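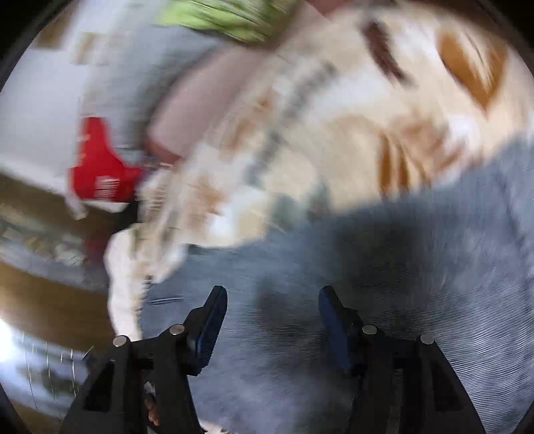
Readers had been promised the missing chapters for long enough and should not have to buy the whole run again to get them, a subscriber wrote on the publisher's message board after Imen confirmed its plans for the end of Nadero.

The fantasy manga will finish with chapter 137, to be collected in volume 15. Imen said in August that the English edition of the volume would include two side chapters left out of the earlier books, and that they would also be sold separately as a booklet for people who already have pre-orders in for the standard version.

Nadero is set in 1830 in the invented port town of Premoneck, where anyone who survives a drowning comes back with a "tenant", a spirit that lives in the shadow and can be sent out to do one kind of work. The rules for tenants have been argued over by fans for most of the series. A tenant cannot go further than its host's shadow reaches, so the same spirit that is close to unbeatable at sunset is nearly useless at noon. Several of the best-known fights come down to somebody moving a lamp.

The two side chapters deal with the lighthouse keeper's tenant, usually called the Ropemaker in English. It first turned up in volume four with no explanation of what it could do, apart from a single panel in which it pulls a knot out of a man's sleeve. It didn't use its power again until the harbour arc, by which time it had changed from a hunched figure in oilskins to a tall one with a cage over its face. English readers have mostly put the change down to a redesign. The side chapters, printed in a Japanese magazine but never collected, are understood to cover the gap.

Imen said the chapters were left out because the original artwork was held by a different printer and the scans it had on file were too small for a book. New scans have since been made. The two title pages, which were in colour in the magazine, will be in colour in the booklet and in greyscale in volume 15.

That last point has drawn most of the complaints. On the message board, a number of readers said they would have paid more for colour in the volume itself. Others were more concerned about the spine, as the booklet is slightly shorter than the books and won't line up with them on a shelf. Imen has replied that the size can't be changed now, and that the volume will go to the printer as planned.

The translation has also been revised in places. In the early volumes the keeper's tenant was called the Hangman, a choice that gave away something that wasn't true. The name was changed to the Ropemaker from volume six on without any note to readers, and a fair bit of confusion followed, with some fan sites listing them as two separate tenants. The publisher said reprints of the first five volumes will use the newer name all the way through. Existing copies won't be exchanged.

A short glossary at the back of volume 15 will set out the English name of each tenant, its host and the chapter in which its power was first shown. It will leave out tenants that appear only in crowd panels. Imen said it had worked from the creator's own notes where these were available, and that a few entries will differ from what readers have seen online. The tenant belonging to the customs clerk, for example, is described in the notes as having no mouth, although it has one in two panels of the harbour arc. The drawings will stay as they are.

The end of the manga doesn't affect the animated version. Schwerdtfeger, the studio making it, said work on the second season is going ahead and that it will stop at the close of the harbour arc, well short of the final chapters. It has not said whether a third season is planned. The first season left out the market fight entirely and gave the Ropemaker a voice, which it does not have in the manga — its lines there are written in the keeper's own hand, on labels and scraps of sailcloth. The studio said the voice would be kept for the new episodes.

Schwerdtfeger also said it would follow the manga more closely on shadows this time. In the first season, tenants could often be seen standing well clear of their hosts in indoor scenes, and fans kept long lists of the worst cases. The new episodes have been boarded with the light source marked for every shot in which a tenant appears, according to the studio.

Shops that took pre-orders for volume 15 before the announcement have been told the price won't change. The booklet can be added to an existing order until the end of the month, and will be sent at the same time as the book. Digital readers will get the side chapters as part of the volume, with both title pages in colour.

Imen said it had no plans for a box set. A hardcover edition is being looked at — the publisher would only say that if it goes ahead, the side chapters would be placed where they fall in the story, between the end of volume four and the start of volume five.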